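Filed under: Hardware > Teardowns > Gallery

Second-hand desktops, lids off

Skimareo says its refurbished office towers are "workshop checked". I paid $100 for one and opened it in July, mostly to see what that phrase is worth. The seller's sheet promised a tidy interior and easy upgrades -- I'll believe the second part when the memory goes in without a fight.

Dell board, processor in its metal retention frame, dark memory slots below. Plenty of cable still crosses the middle of the case, so "tidy" is generous.

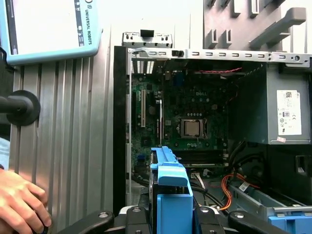 A reader wrote in to say that Plostumon wanted $93 for much the same tower, with no checking claimed at all, and theirs has run fine for 2 years.

Contact | © Stunda | Back to top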